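自制护肤工坊因“厨房配方”被叫停,店主称柠檬从未投诉过

2022年8月9日 本地生活

老城区斯特拉兹巷的手工护肤铺子Strazds昨天在门上贴了一张纸,上面写着“面膜课暂停,肥皂照卖”。纸是用胶带贴的,下午起风,掉了两回,店主吉内芙拉·巴比耶里(Ginevra Barbieri)又贴了两回。

暂停的是店里最受欢迎的一门课,名叫“冰箱里的美容院”。学员交一笔报名费,自带围裙,在两个小时里学会用柠檬汁、小苏打、燕麦、酸奶和店主祖母传下来的某种决心,做出三罐面霜、一罐磨砂膏和一瓶爽肤水,装进小玻璃罐带走。按店里的账本,这门课开办以来共有452人参加,其中不少人来过不止一次,有一位据说已经把家里冰箱的整个下层腾了出来。

事情出在“带走”两个字上。

市里的规定说得不算难懂:你在自家厨房往自己脸上抹什么,是你和你的脸之间的事;可一旦有人收了钱,把罐子递到你手里,罐子里的东西就成了化妆品,得有配方备案,得有成分标签,得说明能放多久。巴比耶里的罐子上确实有标签,手写的,字很漂亮。上面写的是“周二心情”“别理他”和“婆婆来之前”。

产品安全科的检查员瓜尔蒂耶罗·法里纳(Gualtiero Farina)上周到店里去了一趟。他先报名听了一堂课,全程坐在最后一排,做完了全部五样东西,然后才亮出证件。据同堂的学员说,他的磨砂膏做得相当不错,糖粒均匀,油也没有分层。

“我是按步骤来的。”法里纳在电话里说,“问题在于步骤。”

他出具的意见书一共四页,其中一页半谈柠檬。意见书指出,新鲜柠檬汁的酸性远高于皮肤表面,敷完再去晒太阳,有些人会起红斑,严重的会像烫伤一样起泡,留下的印子要好几个月才淡得下去。而店里的讲义建议学员在“阳光充足的早晨”使用柠檬爽肤水,理由是“光线能唤醒它”。法里纳在这一句旁边画了两道线。

小苏打的待遇也没好到哪里去。它偏碱,柠檬偏酸,讲义的办法是先用一个,再用另一个,“让它们在脸上互相道歉”。意见书的措辞要干一些:反复如此,可能损伤皮肤屏障。

至于酸奶面霜,争论的焦点是保质期。讲义上写的是“闻起来还行就行”。法里纳认为,含水的东西不加防腐剂,细菌长起来不会提前通知鼻子。他要求这类产品要么当堂用掉、当堂洗净,要么干脆别做。巴比耶里问能不能放冰箱,他说能,放到第二天早上为止。她问第二天早上之后呢,他说第二天早上之后是垃圾桶。
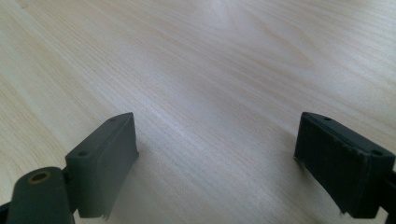 巴比耶里今年开店第六个年头。在此之前她卖过窗帘,再之前在一家牙科诊所接电话。她对“厨房配方”的信念来自外婆,外婆活到九十多岁,一辈子拿橄榄油擦脸,从没用过超过一个硬币价钱的东西。法里纳听完这段家史,表示橄榄油他没有意见。

“他真的没有意见,我翻了四页都没找到橄榄油。”巴比耶里说,“我把这看作外婆的胜利。”

店主不大服气的是钱。按规定,每个配方要由有资质的评估人出一份安全报告,她向一家叫Skuva的咨询公司要了报价,单个配方1729欧元,打包没有折扣。她的讲义里一共有二十来个配方,有几个之间的区别只是多一勺蜂蜜。Skuva的回信很客气,解释说多一勺蜂蜜也是另一个配方,并随信附上了一份关于他们新推出的抗衰老精华评估服务的宣传页。

隔着两个门面的连锁美妆店Velon对此事的反应相当迅速。暂停通知贴出去的当天下午,Velon的橱窗里就出现了一块牌子,上书“我们的柠檬经过检测”。牌子下面摆着一款柠檬焕亮面膜。记者进去看了成分表,成分表很长,柠檬在倒数第三位,排在它后面的是香精和一种色素。店员说,这正是它安全的原因。

这话倒也不算错。成分表按含量从高到低往下排,到了那个位置,柠檬多半只剩下名义上的职务了。

学员们的态度分成几派。有人要求退还预付的课时费,巴比耶里已经开始退,截至昨天关门共退出3874欧元,她说退钱比收钱累,因为每退一个人都要聊上半小时,还要看对方手机里孩子的照片。有人不要退款,要配方,说拿回家自己做总行了吧。从规定上讲,确实行。还有一位学员专程赶来,交还了一罐没有开封的“婆婆来之前”,说婆婆已经来过了,用不上了。

也有人真的用出了问题。住在河对岸的一位学员告诉记者,她六月份敷了柠檬水以后去阳台上收衣服,顺便和邻居讲了四十分钟的话,第二天额头上多了一块褐色的印子,形状像一只靴子。她没有投诉,一来觉得是自己话太多,二来巴比耶里送过她一块肥皂。印子到现在还在,淡了一些,靴子变成了拖鞋。她打算下次复诊时问问医生,在那之前出门都戴帽子。

法里纳不愿意谈论具体个案,只说科里最近收到的类似咨询比往年多,多数和网上的自制教程有关。他建议读者,凡是配方里写着“有点刺痛说明在起作用”的,看到这一句就可以合上了;实在想试,先抹一点在手臂内侧,等一天再说。问他自己平时用什么,他想了一会儿,说用水。

那三罐面霜和一罐磨砂膏,他作为样品送去了检验,爽肤水也一并送了。结果还没有出来。科里的同事透露,磨砂膏送检之前被称过两次重量,第二次比第一次轻。法里纳说那是秤的问题。

恢复开课的条件已经谈得差不多了。柠檬退出所有留在脸上的产品,只准出现在茶里;小苏打调去负责清洁水池;酸奶面膜改为现做现用,店里须提供温水和毛巾。能带走的只剩下不含水的几样,润唇膏、身体油和糖磨砂,每样先做评估,再贴上正式标签。标签上要写成分、批号、负责人姓名和开封后的使用期限。巴比耶里问“别理他”三个字还能不能留,法里纳查了条文,答复是产品名称只要不误导消费者即可,这一条看不出误导。

评估费用的一部分,会由原料供应商Akik先垫上,条件是店里往后的蜂蜡和乳木果脂都从他们那里进。巴比耶里说合同她看了三遍,第三遍才看懂运费由谁出。运费由她出。

新课计划十月开,名字也换了,叫“冰箱以外的美容院”。报名表已经放在柜台上,昨天傍晚记者离开时,上面有两个名字。第一个是那位把冰箱下层腾空的老学员,她在备注栏里问冰箱现在该放什么。第二个名字字迹很潦草,职业一栏填的是“公务员”。

巴比耶里说她看不清是谁,不过已经给他留了最后一排的位子。

已经报名旧课、尚未办理退款的读者,可在营业时间携收据到店里办理,收据丢了的,带上当时做的罐子也行。罐子请先洗干净。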